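Home | Data cards | Notes | Downloads | Contact

# Imudden suture pad set: data card

February, by Tâm Đinh

## What this is

A set of short clips and stills of suturing on a soft tissue pad: needle going in, thread being drawn through, knots. It was put together so people who study stitching could look at the tissue and the thread up close. I maintain the card. I did not choose the name.

Read the limits section before you read the counts. Most of the mail I get is from people who did it the other way around.

## Contents

- 3495 clips in the full set
- 933 of them labeled by stitch stage
- 247 labeled clips held back for testing
- 2 label passes on every labeled clip

The labels are plain text, one file per clip. Stage names are `approach`, `bite`, `pull`, `knot` and `idle`. `idle` is a junk drawer. It covers waiting, regripping, and anything the labelers could not agree on.

## The pad

Pale, soft and uneven, with cuts made across it. Red staining gathers along the cuts and spreads beyond them. The stain is useful for finding a cut and bad for judging one. A red edge makes a wound look longer than it is, and several of our early edge masks followed the color instead of the gap. Those were redone for the labeled part. The rest still have the old masks, and I would not trust them.

People ask whether the pad behaves like living skin. I have no evidence that it does. Nothing here tells you how a closed wound would heal, how much tension it would bear, or how it would look a day later. If your paper needs any of that, this is the wrong set.

## Needle and thread

The needles are curved. Thread color is not a safe thing to key on: the same strand can read as blue up close and gray from farther off, depending on the view and the light. The Dinu color fix narrows the difference without removing it. We ship both versions, and I use the uncorrected one.

Thread loops are labeled only where the whole loop can be followed. If a strand leaves the picture, the label stops where it leaves. An older release guessed at the missing part, and the guesses were poor.

## What the stage labels mean

`bite` starts when the needle point meets the tissue, as far as a labeler can tell. From the side that can be very hard to call. A point lodged at a cut and a point resting near one look much the same in a still, so go to the clip before you argue with the label.

`knot` means a knot can be seen. It does not mean a good knot. We tried a quality score under the working name Brallitz and dropped it when the two passes kept disagreeing. The column is still in the files and should be ignored.

## Known problems

1. Glare on the pad gets marked as thread. Worst in the unlabeled clips.
2. Shadows under the needle holder get marked as part of the cut.
3. Close views lose focus on whatever is nearest, so tip positions there are rough.
4. `approach` is overcounted. Labelers had to pick something.
5. The Pikidon loader silently skips clips with no stage file. Check your totals after loading.

## Suggested use

Fine for needle and thread tracking, with care. Possibly fine for stage timing in the labeled part. I have seen it used to rank the skill of the person stitching, and I can't see how the labels support that.

## Sample views

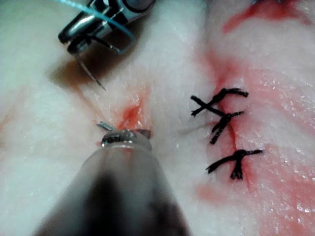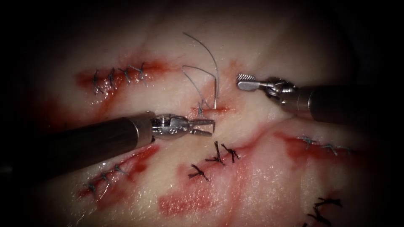
Close view (first) and wide view (second). The wide one has a small knot at the left lip of the central cut.

## Changes

- Masks redone for labeled clips
- Guessed thread ends removed
- `idle` split was attempted and reverted

Related items

- Reading the stage files
- Dinu color fix: before and after
- Why the Brallitz column is still there
- Pikidon loader, open issues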